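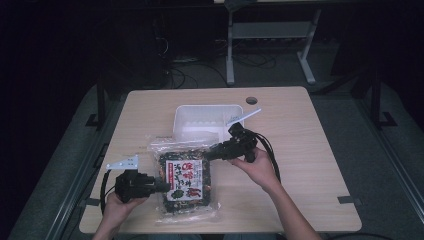
Section 2. Dressing the loom

This section covers putting a warp on the Kuveo table loom by the direct method. It replaces the dressing instructions printed before 10th May, which showed the old apron cords. If your loom has cords and no apron rods, order the rod kit (part 233) from Bindley before you start.

The loom must be fully assembled as set out in Section 1. Both ratchet wheels must be on the same side of the loom, and both beams must turn freely when their pawls are lifted.

2.1 What you need

The loom, with the heddle fitted
Two loom clamps
Warping peg and peg clamp
Threading hook
Warp yarn, smooth and with little stretch
Heavy paper for winding on, a little wider than the warp
Scissors
Tape measure

Cotton is the easiest yarn for a first warp. The Rowbotham cotton supplied in the starter box suits the medium heddle. Do not use it in the fine heddle, as the knots will not pass through the holes. Wool may be used if it is firmly spun. To test a yarn, hold a length between both hands and pull sharply. If it drifts apart or thins, keep it for weft.

CAUTION. The threading hook has a narrow tip. Put the cap back on when it is not in use, and keep it away from small children.

2.2 Planning the warp

The greatest weaving width is 40 cm. The steps below are for a warp 2,000 mm long, measured from the back apron rod to the warping peg. You will not get that length in cloth. Some is lost at each end in tying on, some cannot be reached by the heddle at the back, and the cloth draws in and shortens once it comes off the loom.

Choose a narrower width for a first piece. Edges are harder to keep straight on a wide warp, and an uneven tension shows more.

Note: the width marked on the heddle is the width in the heddle. The finished cloth will be narrower. Allow for this if you are weaving to fit a cushion or a bag.

2.3 Setting up

1. Place the loom on a firm table with the back beam nearest the table edge and the front of the loom facing along the line in which the warp will be stretched.

2. Fix the loom with both clamps. Tighten by hand only. Pliers will crush the side rails.

3. Clamp the warping peg to a second table or a heavy bench, in line with the centre of the heddle. Measure 2,000 mm from the back apron rod to the peg, and adjust the peg if needed.

4. Push the peg with one hand. If the peg or the table moves, correct this now. A full warp pulls hard, and any movement part way through will leave the later threads shorter than the first.

5. Place the heddle in the neutral position of the heddle block.

6. Bring the back apron rod up and over the back beam. It should lie level. If one end is lower, even out the apron ties before going on.

7. Mark the centre of the heddle with a scrap of bright yarn. Measure half the warp width to each side and mark these points in the same way.

8. Set the yarn on the floor behind the loom, below the back beam. A ball that rolls should go in a bowl or a deep jar. A cone should stand upright.

2.4 Making the warp

1. Tie the end of the yarn to the back apron rod, in line with the first marked slot. Use a double knot.

2. Pass the threading hook through the first slot from the front. Catch the yarn and draw it through as a loop.

3. Carry the loop to the peg and place it over. The yarn should be straight but not stretched.

4. Return to the loom. Take the yarn round the apron rod and draw a loop through the next slot.

5. Carry this loop to the peg.

6. Go on in this way until the second mark is reached. The yarn passes over the rod for one slot and under it for the next. No yarn goes through the holes at this stage.

7. Cut the yarn and tie it to the apron rod. Check that this knot is in line with the last slot.

Keep the same light pull throughout. Most weavers pull harder as they go on, and the last loops end up tighter than the first. If you must stop, stop at the apron rod and wrap the yarn round it several times.

To change colour, cut the first yarn at the apron rod, tie it there, and tie on the new one beside it. Do not join two yarns between the heddle and the peg. A knot there will catch in the heddle when you weave.

CAUTION. Do not leave a stretched warp across a room or a walkway. It is hard to see from the side.

2.5 Taking the warp off the peg

1. Tie a piece of strong yarn tightly round all the loops, a hand's width from the peg.

2. Hold the warp firmly in front of the tie. Lift the loops off the peg.

3. Cut through the loops at their ends.

4. Keep hold of the warp. If it is dropped, shake it gently from the cut end and let it hang. Do not comb it with your fingers, as this tightens some threads and loosens others.

2.6 Winding on

Winding on is easier with two people, one to hold the warp and one to turn the beam.

1. Check that the back pawl is engaged.

2. Hold the warp at its cut end and pull it towards you with steady force.

3. Turn the back beam so that the warp winds on from below. Stop after one full turn.

4. Slip the paper between the beam and the warp. Its sides must reach past the outer threads on both edges.

5. Continue winding, and feed in more paper as each sheet runs out. Overlap the sheets. The layers of yarn must never touch each other.

6. Stop when the cut ends hang a forearm's length in front of the heddle.

If you are working alone, wind one turn, set the pawl, walk to the front and pull the warp in handfuls, then wind the next turn. Pull each handful with the same force. 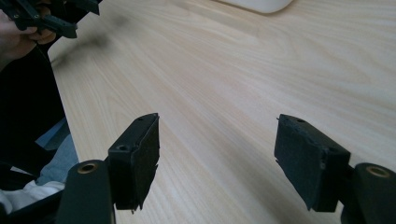
Can newspaper be used for winding on?

It can be used for a dark warp, but the ink rubs off on pale yarn and thin sheets crease under tension. Brown wrapping paper or lining paper gives a firmer layer. Fold over the edges of any paper that is too narrow only if the fold falls well outside the warp, as a doubled edge under the outer threads will make them tight.

2.7 Threading the holes

Each slot now holds two threads. One of them must be moved to the hole beside it.

1. Sit facing the front of the loom. Undo the strong tie.

2. Begin at the right-hand edge. Take the two threads from the first slot.

3. Leave one thread in the slot. Draw the other through the hole to its left with the threading hook.

4. Repeat across the heddle, always using the hole on the same side.

5. After every few slots, tie the finished threads together in a loose slip knot so that they cannot fall back.

6. When all the threads are in place, look along the heddle from the side. Raise it and then lower it. Hole threads should move and slot threads should stay still. A crossed thread will lie at an angle between the heddle and the back beam.

Note: if both threads of a pair look alike, it makes no difference which one is moved, provided they are not twisted round each other behind the heddle.

2.8 Tying on at the front

1. Bring the front apron rod up and over the front beam.

2. Undo the slip knot at the centre. Take a small group of threads, pass it over the rod, divide it in two, and bring each half up at either side of the group.

3. Tie the first half of a bow. Do not finish it.

4. Tie a group at the far right, then one at the far left. Fill in the rest, working from side to side.

5. Pat the warp with a flat hand. Tighten any group that feels slack by pulling its two ends towards the back of the loom.

6. When the whole width feels even, finish each tie with a bow.

Tighten from the edges inwards on the second pass. The centre groups slacken as the others are drawn up, and will need one more check.

2.9 First rows

1. Set the front pawl. Turn the front beam one click at a time until the warp is firm.

2. Raise the heddle and pass a strip of waste yarn or rag across. Beat it down. Lower the heddle and pass a second strip.

3. Continue until the gaps between the groups have closed.

4. Change to weft yarn. Lay each pick at a slant before beating, so that the edges are not pulled in.

The Skilletti stick shuttle has one bevelled edge, which may be used to press the first few picks into line. Do not use it as a beater on wool.

2.10 Faults

Shed does not open fully. The warp is too slack, or the heddle is not seated in the block. Tighten by one click and check both ends of the heddle.

One thread hangs loose. Place a folded slip of card under it at the back beam, or hang a small weight from it behind the loom.

Edge threads break. The cloth is drawing in and the outer threads are rubbing on the heddle. Leave more slack in each pick.

Ratchet slips. Check that the pawl drops fully between the teeth. If it does not, loosen the pawl screw a quarter turn. A worn pawl must be replaced.

Slack bands across the cloth. The paper was left out or ran short during winding on. Wind the warp forward past the fault and tighten it again.

Release the tension on both beams if the loom will not be used for several days. Keep it away from radiators and out of direct sun.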